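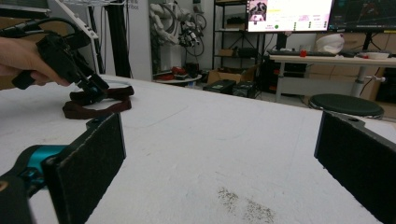 Pads, Saturday, shared workshop at Atside

Carried on with the pair of hand-held grippers. Left the bodies and the teal joint parts alone and only worked on the finger pads and the trigger feel. Both units are on the same firmware as last time.

The old pads from Rorulley were too slick on cloth. Anything with a hem was fine, anything without one slid out sideways as soon as the wrist turned. Swapped to the black ones from the offcut box. They are thicker than the old ones, so the fingers no longer meet square at the tips when fully closed. The heel of the pad touches first. Packed the bracket with one thin washer each side and that brought the tips back together, near enough.

Bolts: the supplied ones bottom out before the bracket is tight. Used the shorter ones from the Mittal tin. Do not mix them back in with the long ones, they look the same in the tray.

Jaw zero had to be redone after the pads went on. The encoder count at full close was 2,931 and the config file still had the old value, which explains the odd jump in the log at the end of every close. Changed it in the config and on the label inside the lid. If you fit other pads, redo this before recording anything.

Trigger: still stiff over the first part of the pull. Took the spring out and tried the lighter one. Better to hold, but the jaw was slow coming back and on a few tries it stayed a little way closed. Put the original spring back. A drop of dry lubricant on the pivot helped more than the spring did. Leave it at that for now.

Cable: the strain relief on the second unit is only tape. It held all afternoon but it needs a proper clip. The cable should leave the grip upwards and over the wrist, otherwise it drags on the table when reaching low.

Grip test after lunch. Ran 30 picks on soft things, same routine for each: close, lift to hand height, turn the wrist, hold, put down. Counted a slip as anything that moved in the pads far enough to change how it hung. Got 17 clean with the first washer setting and stopped to look at the pads. The right pad had lifted slightly at the lower corner. Pressed it down, left it clamped while I had a tea, and finished the rest. No more lifting, but that glue is not the right one for this foam.

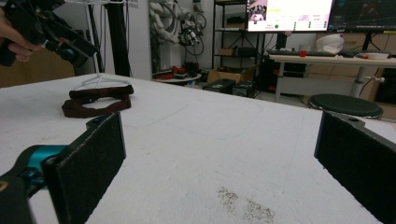 Soft things are where the wrist angle matters most. A flat approach pushes the fabric along instead of getting hold of it, and the pads then close on nothing or on a single fold. The brown loop is a good test piece for this. With the upper edge standing up and the lower band flat on the table, there is something to take hold of if you come in from above, and almost nothing if you come in low. Coming down steeply with the jaw half open worked best. When the loop had gone completely flat I had to pinch and drag it before it would lift, and I counted those as slips.

The white table cover does not help. It moves with the fabric when the pads press down, so some of what looks like a bad grip is the cover being dragged along. Want to try it taped at the corners, or a stiffer sheet from Watport if they still do the wide roll. Also wants a wipe before the next run, as there are dark specks on it and I would like to know if the pads are shedding.

Tracking was all right apart from close to the vertical post. Passing behind it gave a short dropout each time, always in the same spot. Moving the start position towards the middle of the table got rid of most of it. I have not touched the tracking settings.

For next time:

Proper clip on the second cable.

Contact glue for the pads, leave overnight.

Repeat the grip test with 2 washers a side and write down the closing count again.

Tape the table cover.

Longer run with the lighter spring, only if the pivot is still free by then.

Both units are back on the charger. Log files are in the shared folder under pads, December. Ignore the first file in there, it was recorded with the old zero.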